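Courses > Robot Learning > Unit 4 > Handout 2

Collecting Demonstrations with a Wrist Camera

Read this before your first session in the Vemudbridge lab. Each group records 65 demonstrations of its assigned task. Together with last May's recordings, the course set will then pass 2,000.

1. Before recording

Check that the wrist camera is streaming and that its clock matches the arm's. Pull the knit glove fully over the gripper. Loose fabric changes the outline of the fingers, and the policy sees those fingers in every clip.

2. Recording

Start from the home pose. Move at a steady pace and pause briefly before each grasp. If you drop something, keep recording and mark the clip as a failure — do not delete it.

3. Checking for blur

Fast wrist turns smear the background. In the view below the ribbed glove is still readable, but the shelf-like area at the left is streaks, and only large patches of color such as the blue screen and the pink disc stand out. Tag stretches like this "transit". They stay in the set but are left out when you label grasp points.
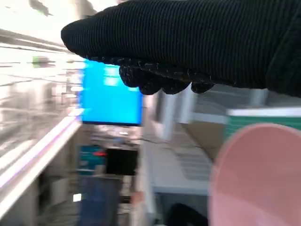

4. Handing in

Upload clips to Workari under your group number. Include the task name, the success mark and any transit tags. Groups with fewer than 65 usable clips should book a second session in room 302.

Contact: Robot Learning course desk, room 302 | © 2021 Vemudbridge | Back to top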